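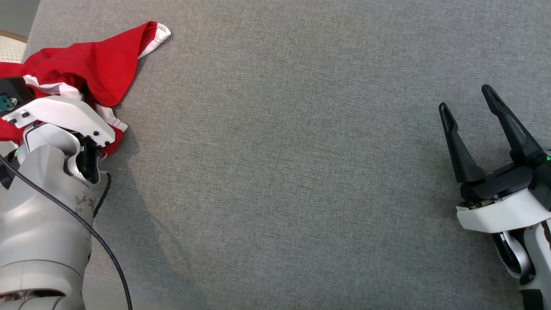

Fermín's view is that the madder vat should have been thrown out last May and that everything I have done to it since amounts to nursing. He said so while holding the lid, and then asked if he could have what was left for his own yarn.

Workshop notebook
Posted February 2024 by Elis Bellis

Madder, fourth attempt at a red that is a red. The first three came out brick, salmon and something Fermín called "canned soup." I have stopped showing the salmon to visitors.

Changes this time. Switched from the Skidlow ground root to the chopped root from Ovley, soaked overnight, first soak water poured off. The Skidlow stuff is fine if you like orange. I have a drawer full of proof that I don't. Alum at the usual rate, plus chalk in the bath, as our tap water here is so soft it barely counts as water. Wool was the Tukholm two-ply, scoured twice after last time's greasy patches.

Kept the bath under 150 F all the way up. Or meant to. The hot plate has two settings, off and Vesuvius, so I sat beside it with the thermometer and a sandwich and pulled the pot off every time it got ambitious. It got past me once, near the end, and went to 165 before I caught it. I have written that down in ink so that I can't later blame the root.

Left the skeins in to cool overnight. Rinsed until I got bored, which took 11 changes of water. Skeins still gave a bit of pink at that point. Hung them on the back rail.

Color dry: a proper warm red on 3 skeins, a browner one on the fourth, which was on the bottom of the pot. Draw your own conclusions. I drew mine and moved the trivet.

Light test: strips from each skein half covered with card in the south window, 30 days. Last batch's strips got put out with the recycling on day 25, by me.

Wash test: one strip stitched to white cotton, hand-hot water, plain soap. Slight staining on the cotton. Ó Riain's old handbook says a bran rinse will clear it. It also says to use rainwater collected in thunder, so I'm taking it a page at a time.

To do: order more chalk. Label the jars, as two of them now say "not this one." Try the second bath from the same root for a coral, and if it comes out salmon, call it coral.

Filed under: Natural dyes, Wool, Mordants

Comments

petra_w
What weight of root to fiber? You never say and I've been back through three posts.

Elis Bellis
Equal weights. It's on the lid of the jar, where I assumed the whole world could see it.

Oldham Spinner
Bran rinse works. Strain it first or you'll be picking flakes out of the skeins till summer.

Fermín Painemal
I said broth, for the record. Canned soup was you.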